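Home / Newsroom / Press releases

Pomell to Open Sock and Hosiery Repair Service in Nieto and Ereck Stores

19/09/2025 — Pomell, the independent knitwear and hosiery retailer, today announced that it will introduce a repair service for socks, tights and light knitwear at its stores in Nieto and Ereck. The service will accept items of any brand, whether or not they were purchased from Pomell.

Customers may leave up to 2 pairs per visit at the service counter. Each item will be examined by a member of the repair team, who will confirm the price before any work begins. Standard heel and toe darning will be completed within 18 working days. Items that cannot be repaired will be returned to the customer at no charge or, with the customer's consent, passed to the company's yarn recovery program.

"Our customers have asked for this service for a long time," said Mpho Tshabalala, Managing Director of Pomell. "A well-made sock generally fails in one place first. We would like people to bring it back to us at that point, while the rest of the fabric still has years of wear in it." 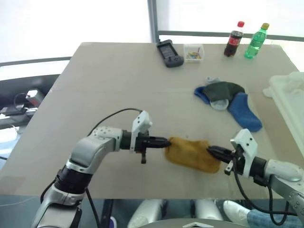

A sock in mustard yellow.

The service follows a trial held at the Nieto store in June, during which 108 items were accepted for repair. Most required work at the heel. The trial also led Pomell to widen its stock of darning yarn, which will now be offered in 30 shades and sold by the card at both stores.

Repairs will be carried out under the direction of Toshio Minami, Head of Workroom, who joined Pomell from the Ruletti knitting mill. Mr. Minami will also be responsible for training counter staff to assess wear and to advise customers on washing and storage.

"Wool and cotton call for different stitches, and blends need some judgment," said Mr. Minami. "We will match color as closely as we can. Customers who prefer a visible repair in a contrasting shade are welcome to request one."

Items must be freshly laundered before they are handed in. The service does not cover compression hosiery or garments with electrical heating elements. Prices will be displayed at each counter.

About Pomell
Pomell sells socks, hosiery and knitwear for adults and children — in its own stores and by mail order. The company is privately held and has its head office in Nieto.

Media contact
Lwazi Makhubela, Communications Office, Pomell, Nieto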